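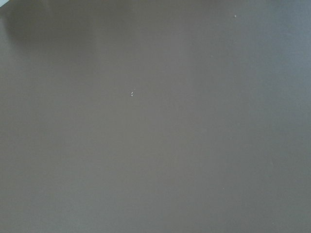 The grey-brown work surface, seen close up from the wrist camera of the Torkik arm.

Shared workshop's home-made arm gets its eyes

A robot arm built over the winter by members of the Ersoy workshop in Virnville can now see what it is doing, after a small camera was fitted at its wrist on Tuesday evening.

The arm, called Torkik, has been put together from printed joints, second-hand motors and a good deal of aluminium offcut. It has cost its builders 1050 pounds so far, most of it spent on the motors, and it reaches far enough to cover the whole of its bench. Until this week it worked blind, moving between positions typed in by hand.

Gumaro Gallegos, who wrote the control program, is delighted with the new view. "It's a bit of plain surface with a few specks on it, and I've been grinning at it all night," he said. "You can pick out tiny bits of dust! If it can find those, a screw should be no bother at all."

Screws are very much the plan. The first real job for Torkik will be sorting the workshop's tubs of mixed fixings, which hold 3000 pieces by the members' own tally and have defeated everyone who has tried to tidy them. The arm will look straight down at a small patch of bench, decide what is lying there and drop each piece in the right one of 15 trays.

There is still plenty to do before then. The light over the bench leaves a pale sheen in one corner of the view, and Ferhat Tokgöz, who designed the wrist, wants to try a cloth shade over the lamp. He is also printing a lighter bracket, his fourth, as the present one adds 40 grams that the last joint could do without.

"We'd love more people to come and have a go," he said. "Bring a laptop, or just bring your odd screws."

Torkik will travel to the makers' open day in Raltport in April, trays and all. The workshop's build evenings start at seven, and newcomers can turn up without booking.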